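Booking support – ticket history
Subject: Hustlow valley tour, bus transfer missing from voucher
Status: Solved
Category: Group tours / Transfers

Message from customer

Hello. We booked the four-night Hustlow valley tour through your site for two adults and one child. The confirmation page showed the hotel in Traltham, the boat trip and the bus transfer from Rowbotham station. When I open the voucher in the Nestix app, I see the hotel and the boat, but the bus is gone. I have paid for it. The amount on my card is the full amount, with the transfer included.

I tried these things already:
– closed the app and opened it again
– logged out and logged in
– opened the voucher in the browser on my laptop

In the browser the bus line is there for a moment while the page loads, then it disappears. Please check. We travel in April and my daughter gets sick in taxis on mountain roads, so the bus is important for us.

Reply from support

Thank you for the clear message. I can see your booking and the payment is complete. The transfer is saved on our side with three seats. The problem is with how the voucher is shown, and your seats are safe.

Could you please tell me two things: which language the app is set to, and if you changed the arrival time after you booked?

Message from customer

The app is in English. Yes, I changed the arrival time. First we wanted to take the morning train, but then we chose the later one, which comes to Rowbotham at 15:30. I changed it in the app under "My trip".
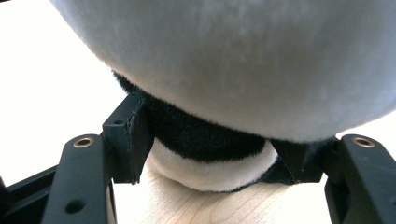

Step 1. Check the transfer time

Support: The time is the cause. Your first bus was the 12:15 departure. When you moved the arrival to 15:30, the system released the old departure but did not attach a new one. A voucher line without a departure time is hidden automatically. This is the reason you see it for a moment and then it is gone.

Step 2. Choose a new departure

Support: There are two buses after your train, at 16:00 and at 17:00. The first one leaves 30 minutes after you arrive and stops at the lake. The second one goes directly to Traltham. Which one do you prefer?

Customer: The 17:00, please. We will eat something at the station first.

Step 3. Attach the departure and refresh the voucher

Support: I attached the 17:00 bus by hand and sent a new voucher. Please delete the old one from the phone, then open "My trip" and pull the page down to refresh.

Customer: I did it. The hotel and the boat are there, but still no bus.

Support: Please wait 15 minutes and try again. The app keeps an old copy for a short time.

Customer: Now it shows – bus from Rowbotham, 17:00, three seats. In the browser also. Thank you. Do I need to print it?

Support: No, the driver accepts the voucher on the phone. I would save it for offline use, as the signal is weak after the tunnel.

Closing note

Cause: arrival time changed after booking, departure not attached again. Fixed by hand. No extra charge to the customer. Reported to the app team together with an earlier ticket for the same tour. Until there is an update, agents should check the transfer line each time a guest changes the arrival.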